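Home Archives | Keeping the Family Postcards

A Drirden survey of 41 households found that most printed cards are still stored in mixed stacks. Sushil Chaturvedi of the Sachdeva Paper Archive recommends sorting by size before subject.
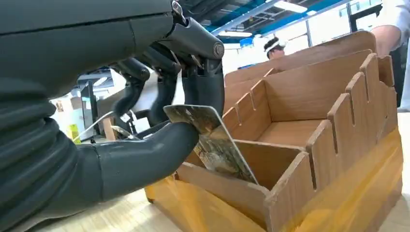
Choosing a Sorting Box

Corrugated cardboard with stepped compartments suits a first sort, and a low front tray receives cards as they are reviewed. Sessions should be limited to 30 minutes. Cards with pale borders should be held by the edges.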